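19 January 2021
Draw software, Stostero hall raffle

Picked up the ticket register again after the September draw. Register holds 921 stubs, exported from the Filali ticket printer as plain text. Import ran clean this time. Last time three stubs from the Jullon book were dropped on import, as their numbers start with a letter and the parser expected digits only. Parser now reads the stub number as text throughout. Checked all three by hand against the paper book; present and correct.

Random pick: seeded from the system clock, seed written to the log before the first number is drawn. Ran 20 dry draws on a copy of the register. No repeats within a draw. One stub came up in two separate draws, as it should be able to.

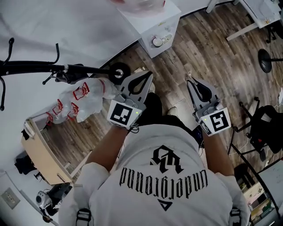
Void tickets still need work. At present a void stub is removed from the list before the draw, and the log doesn't show that it ever existed. The club rules want void numbers kept and marked. Proposed change: leave the stub in, add a status column, skip on pick and log the skip. Around 5 lines to alter, plus the printout.

Printout to the Olent display board: the winning number shows properly but the prize name is cut short when it runs past the second row. Shortened the names in the prize file for now. Proper fix is to wrap at the space. Board also holds the previous number for a moment when a new one is sent. Blank line sent first clears it. 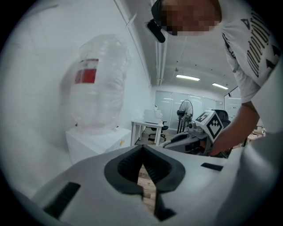 Gripper, white body with dark grey V-shaped jaw.

Door prizes and the main draw use the same register, so a door prize winner stays in for the main draw. Rules sheet allows this. Left as is.

To do: status column, wrap on the board, second copy of the log to the memory stick before the hall is opened. Check that the stick is formatted; the last one was not.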